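The woman behind the Avcombe journal has kept it going for 46 months, and she greets each new one with suspicion. "May showed up and wanted a fresh start," she says. "I'd barely used April."

She turned 40 over the winter and wrote 1,000 words on it, then cut all but four.
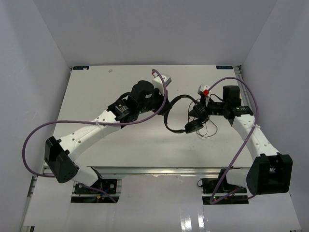 Does she still make resolutions?

"I make one, in pencil," she says. "This year it was to go to bed before midnight."

She was up until two that night, writing a post on the subject.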